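FOR IMMEDIATE RELEASE

Lerine Valley Opens Its Winter Season in May, for People Who Like to Plan Their Shivering

LERINE VALLEY - Most resorts wait for snow before they talk about snow. The Lerine Valley Visitor Bureau has decided to get in ahead of the weather and the competition, and is now taking bookings for its winter trail network, which opens with the first decent freeze and closes when the mud wins.

The network has 43 miles of groomed trail for skiers, snowshoers and those who rent snowshoes and then stand near the warming hut discussing them. Two new loops have been added, both starting at the Górecki trailhead. The shorter one is flat. The longer one was described as flat in last year's brochure, and the bureau has since received letters.

"We walked it again with the brochure in hand," said Petronella Gumede, the bureau's director. "There is a hill. We have put the hill in the new brochure, and we have given it a name, so people can complain about it properly."
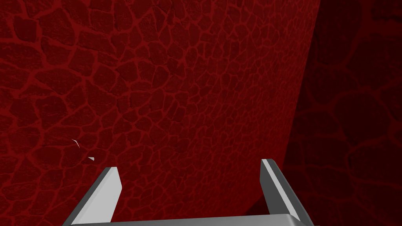
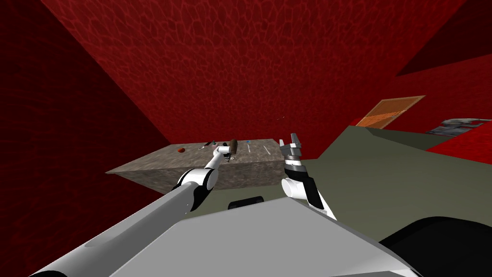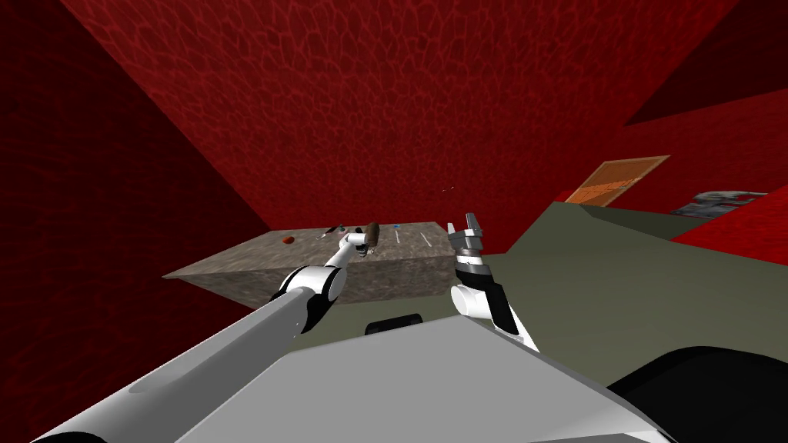
Vumow Lodge, at the top of the longer loop, will serve lunch all season under its new cook, Halina Adamczyk. The menu is soup, bread, a different soup, and on weekends a dumpling plate that sells out by noon. Guests who still want summer in January should book somewhere with palm trees; the lodge's decorating budget has gone into a second stove, and nobody will find deep red walls with a cracked pattern like the ones in the pictures, or a gray stone-textured table with a small round thing left sitting on it. They will find pine benches, a coat rack that leans, and a view of the Nustine Ridge whenever the cloud feels like sharing.

Night skiing returns on the lower trails until 9 p.m. Headlamps can be borrowed at the trailhead desk against a deposit of 30 dollars, a sum set after a winter in which 60 headlamps went out and a smaller number came home.

"I'm not accusing anyone," said Idris Rowlands, who runs the desk. "But if you have a drawer with one of ours in it, the desk opens at eight."

Dogs are welcome on the shorter loop in the mornings and must be on a leash past the sheep barn. The sheep have been there longer than the trail and take a firm view of the matter. Fat-tire bikes are allowed on the river path only.

Season passes are on sale now at the bureau's office on Mill Street and at the Górecki trailhead desk. Passes bought before the end of May include a bowl of soup at Vumow Lodge, guest's choice of either soup.

Media contact: Wanda Kaczmarczyk, Lerine Valley Visitor Bureau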